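Transfer notebook, September 2018

Purko reels, second pass. The box says "Lazaridis, live, side A" in ballpoint and "NOT side A" in a different ballpoint. Played it. It is side B, backwards. Whoever stored it tails out did the right thing and told no one.

Baked the first two reels in July and they still play clean. The third squealed at the intro to the slow number, which on this record doesn't narrow it down much. Back in the oven overnight.

Head alignment: there are no tones on the reel, so I set azimuth by ear on the hi-hat. Drummer very helpful in this respect, never leaves it alone. Deck running a hair fast against the old LP, or the LP was cut a hair slow. The band's tuning supports both theories.

Hum on the left channel from the top of side B. Notched it. There's also a lump at 2000 Hz on the organ that I spent the morning trying to cure before listening to the pressing, where it is worse. It's the organ. Leaving it.

Carik want the CD and the LP from one master. Told them no, again. They're pressing 300 of the vinyl, and the cutting room will send it back if the bass on track four stays as wide as it is. Separate EQ for the lacquer, everything under the kick folded to mono. Mamex have the artwork and are asking for running times I don't have yet.

Dropout at the end of the organ solo, short but ugly. Patched it from the safety copy, which is duller, so the join needed a touch of top on one side. Crossfade at 30 ms, sounds fine on the big speakers and fine on headphones. Check the join again with fresh ears before bouncing anything. Reel four still has no leader.
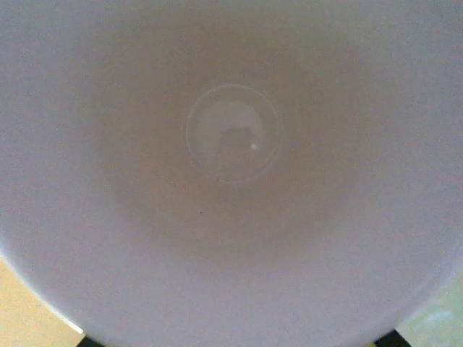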